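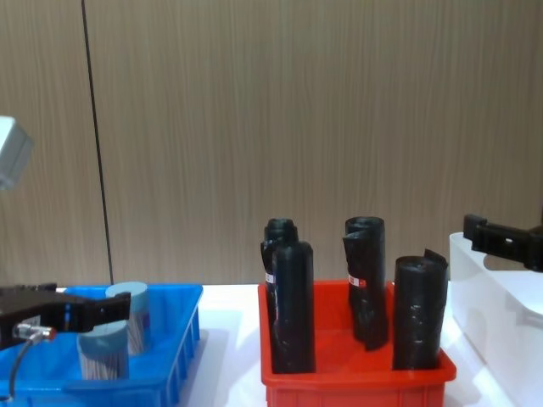
Three owners wrote to us in April to ask whether the bins have to stay in the order blue, red, white, and one of them added that hers had been in a different order for months with no trouble at all. Any order works. The steps below use blue, red, white from left to right, and you can swap the colors as long as everyone at the table knows which is which.

Bivholm Sorting Bins, Set-up Guide
Section 3: Setting out the bins on a table
By Dallberg Product Support
Updated April
Reading time: 2 minutes

Before you start

You need the blue, red and white bins, a flat table and a dry cloth. The labels in the bag marked 1432 are optional.

1. Clear the table and wipe it down. Grit under a bin will scratch a painted or white top.

2. Push the table against a wall if you can. Bins tend to creep backward as people reach into them, and the wall stops them.

3. Set the blue bin on the left, the red bin in the middle and the white bin on the right. Leave a gap wide enough for your fingers between each pair.

4. Check that every bin sits flat. If one rocks, turn it end for end and try again.

5. Decide what goes in each bin and write it down before you fill anything. We suggest blue for items to keep, red for items to move to another room and white for items you have not decided on.

6. If you are using the labels, stick them on the smooth part of the rim. They will not hold on ribbed sides.

Note: The Idberg lids do not fit bins made before the rim was changed. Older bins can be used without lids.

Filling the bins

7. Put tall items in first and stand them upright toward the back.

8. Brushes and other bristled items should stand loosely - bristles pressed against the side of a bin will take a bend and keep it. Let them dry fully before they go in.

9. Add small items last. Stop when the contents reach the rim, unless they are upright pieces that stand steady on their own.

Caution: Do not slide a full bin over the edge of the table to pick it up. Lift it with both hands under the rim.

Caution: Do not stack open bins. The upper one can drop into the lower one and jam.

Emptying and cleaning

Empty the white bin at the end of each session, even if that means moving a few things to red for now. Wash all the bins by hand in warm water with dish soap. Scouring pads dull the plastic.

For use on a Toivonen rolling cart instead of a table, go to Section 8.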